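Small Spaces & Workbenches > Storage Ideas

Thread: Hanging baskets off aluminum rail, am I overthinking this?

railandruin
Posted August 11, 2021
OK so I finally put up the aluminum extrusion frame around my work nook and I'm trying to get everything up off the bench. The whole surface is 40 inches across and I swear half of it disappears under pens, tape and chargers by lunchtime. I bought two wire baskets from Noro (the shallow kind) and now I'm stuck on how to hang them. The hooks they come with are made for pegboard and just slide off the rail. I've got T-nuts and some little brackets in my cart but it's a stupid amount of money for holding up pens. What is everybody else doing?

mossy_drawer
Zip ties. Done. Next question!

(OK, a bit more help: two at the top corners and one in the middle if the basket is going to carry anything with weight. Pull them tight, snip the tails flush so you don't scratch your hand reaching in. I've had mine up since March and haven't touched them.)

BinThereDunThat
I'm going to be the grump and say don't do zip ties. They get brittle, especially if the bench is by a window, and one day you come in and there are markers all over the floor. Ask me how I know. T-nuts and a button head bolt with a big washer over the wire. Costs more, sure, but you do it once and you can slide the basket along the rail whenever you change your mind. I change my mind a lot.

mossy_drawer
Where do you keep your bench, on the surface of the sun? Mine are the UV black ones and they're fine.

BinThereDunThat
Garage with a west window, so pretty much yes.

tuppence_lane
Can I ask what goes in the baskets before we fight about how to hang them? My mistake was hanging everything first and then finding out my pens fell straight through the grid. Big open wire is great for flat stuff like a tablet, a clipboard or a pad of paper. For pens you want the finer mesh, or else put a strip of cardboard in the bottom. I used the lid of a Pladis shoebox cut down and it looks awful but nothing falls out now.

railandruin
Mostly markers, a small whiteboard, scissors, tape. One of the baskets is mesh and the other is open grid so that's good to know. Whiteboard in the grid one then!

hexkeyhannah
Both of you are right about the ties, it depends on the rail. On a slanted side rail a bolt lets the basket swing unless you use two, and then you need the bolts to line up with the wires, which they never do. Zip ties just grab wherever. On a nice flat horizontal rail I'd bolt it.

Also, please think about your power strip before you fill the walls. I had everything hung beautifully and then had a cord going straight across the middle of the bench for a year.

BinThereDunThat
Fair point on the slanted rail. I only have straight ones so I never ran into that.

tuppence_lane
Ooh yes, the power strip. On the bench or off the bench? I've gone back and forth. Under the edge is tidy but I'm forever crawling around to unplug things.

gladiolus_482
Off the bench, always. Screw it to the underside at the front edge so you can feel for it without looking. A strip in the middle of your work surface is a coffee accident waiting to happen.

mossy_drawer
Counterpoint, I like being able to SEE which plug is which. And if it's off to the back nothing gets spilled on it. But I agree it's a cord magnet, mine collects every charger in the house.

railandruin
Quick question on surfaces while I've got you all here. Is anybody using a mat? The bare top shows every scratch and I'd like something a little less gloomy than gray on gray on gray.

hexkeyhannah
Wipeable tablecloth cut to size. Cheap, cheerful, and when it gets gross you cut another one. Get a pale one with a small pattern, it hides crumbs and pencil marks but you can still find a dropped screw.

gladiolus_482
Disagree on the pattern! I lost a tiny spring on a flowery one for two days. Plain cutting mat for me. But I do fiddly stuff, so if it's mostly paper and markers you'll be fine.

sortitlater
Been lurking, and here's my two cents in order, in case it helps:

1. White mesh basket on the back rail, right in the center, colorful bits lying along the bottom. The holes are small so you get the see-through without the fall-through. Black wire-grid basket on the left rail, white zip ties (sorry, Bin), with a flat black board leaning in it. Pale leafy mat underneath with little brown flowers, and I'm sold on it. The strip with the pink, yellow, green and blue sockets sits toward the back, though I'd want that loose cable tamed. 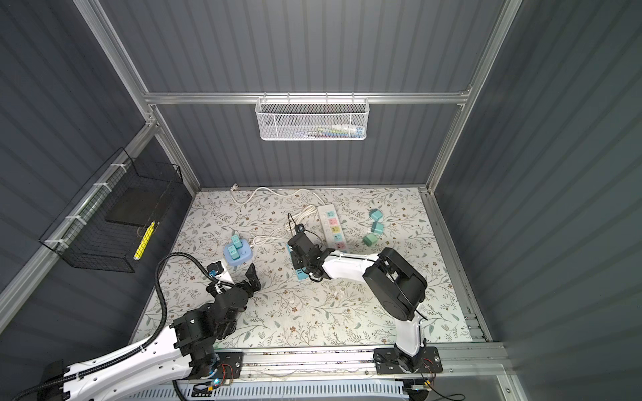
2. Cable next. A hook-and-loop strap around the coil, then clip the rest along the back edge. Astow makes stick-on clips that I like, but clean the surface first or they'll let go.

3. Leave one wall empty for a month. You'll find out what you keep reaching for.

tuppence_lane
Colored sockets!! I need those. I label mine with tape and the tape always comes off.

BinThereDunThat
I saw the zip ties. I'm choosing peace. Love the mat though.

railandruin
OK I'm convinced, zip ties on the side and bolts on the back so you can all be happy. Ordering the tablecloth stuff tonight. Does anybody know if you need to tape down the edges or does it lie flat by itself?

hexkeyhannah
Leave it unrolled overnight with books on the corners. Double-sided tape at the front edge only.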